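O cartão de visita ainda faz falta

Em maio de 2019 mudei de escritório e deitei fora uma caixa de cartões meus, todos com o telefone antigo. Na semana seguinte fui a um encontro de fornecedores da Plostent e passei a tarde a pedir desculpa por não ter nada para entregar. Disseram-me que não tinha importância, que me encontravam na internet. Dos que disseram isso, não me escreveu nenhum.

Ouço há anos que o cartão de papel acabou. O argumento é conhecido: toda a gente anda com o telemóvel no bolso, os contactos passam de um aparelho para o outro em segundos e o papel vai para o lixo. Concordo com a parte do lixo. Também deito fora a maior parte dos que recebo. Mas deito-os fora em casa, à secretária, depois de os ler outra vez, e essa segunda leitura vale mais do que um nome perdido no meio de centenas de contactos no telemóvel.

O que se perde com a troca digital

Trabalho com orçamentos de pequenas obras. Os meus clientes raramente decidem no dia em que me conhecem. Guardam o meu nome e voltam a ele quando o telhado começa a pingar, às vezes passados quatro anos. Um cartão preso no frigorífico aguenta esse tempo. Um contacto gravado à pressa, só com o primeiro nome, não aguenta, e sei-o porque tenho no telemóvel vários "Carlos" que já não distingo.

Jérémie Picard, com quem partilhei escritório na Carré, defende o contrário. Para ele o cartão é uma cortesia cara, e quem quer mesmo contratar alguém procura até encontrar. Talvez seja assim nas profissões em que o cliente tem tempo e gosto para procurar. Nas outras, o cliente telefona a quem tem à mão.

Há ainda a questão das idades. A minha mãe não lê códigos com a câmara e não tenciona aprender. Muitas das pessoas que me pedem orçamentos são da geração dela, donas das casas onde vivem, e com elas o papel resolve tudo sem explicações.
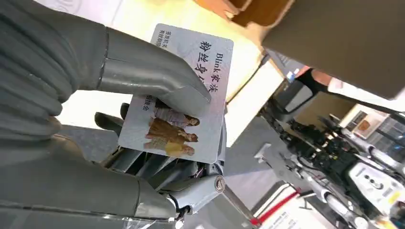
Papel bom e pouca coisa escrita

Quem faz cartões costuma estragá-los por excesso. Já recebi um com sete linhas de serviços, três telefones e uma fotografia do dono. Não consegui perceber qual dos números devia marcar. Um cartão precisa do nome, do ofício, de um telefone e, se houver, de uma morada. O verso deve ficar em branco, para se poder escrever nele a lápis.

O acabamento brilhante é outro erro. A tinta da esferográfica escorrega e borra, e fica-se sem o único sítio onde apontar "ligar depois das férias". Shanthi Sarkar, que tem uma tipografia pequena e me imprime os cartões desde essa mudança, tenta convencer os clientes a escolherem papel mate e quase sempre perde. As pessoas passam o dedo na amostra brilhante e acham-na mais séria.

Quanto ao custo, uma encomenda modesta dura-me anos e sai-me mais barata do que um mês de anúncios. Não conheço outra despesa do escritório que renda tanto. E se um dia mudar outra vez de telefone, risco o número velho e escrevo o novo por cima, coisa que devia ter feito com a caixa que deitei fora.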